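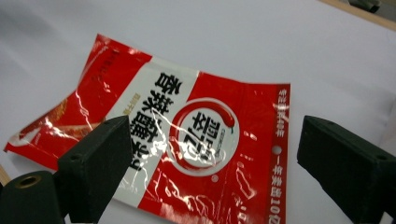
Hutlow Leisure Centre – Strength and Conditioning Team

How to mix a protein shake without lumps

Last updated January 7, 2023

These instructions are for whey powder, which is what most members use. Plant powders are thicker and need more liquid, so see the note at the end.

What you need

A shaker bottle with a lid that seals, kitchen scales, your powder, and cold water or milk. The Grukley bottles sold at reception have a mesh insert. A wire ball does the same job.

Mixing

1. Pour in the liquid first. Use 250 ml if your tub gives no amount. Powder that goes in first sticks to the bottom corners.

2. Weigh the powder. Scoops vary a lot between brands and the one in the tub may be buried or missing. Follow the serving size on the label.

3. Put in the mesh or ball and close the lid until it clicks. Check the drinking cap as well.

4. Shake hard, turn the bottle upside down and shake again.

5. Leave it to stand for 5 minutes. Most of the froth will settle.

Mixing a bigger batch

For a day's worth, use a 1000 ml jug and a stick blender on the lowest speed. Keep it covered in the fridge and drink it the same day.

Plant powders

Pea and rice blends need an extra 150 ml of liquid per serving. Shake, wait, then shake again before drinking.

Cleaning

Rinse the bottle straight after use. There is a sink beside the Utico room. Take the lid apart at home and wash the seal in hot soapy water, then leave everything open to dry.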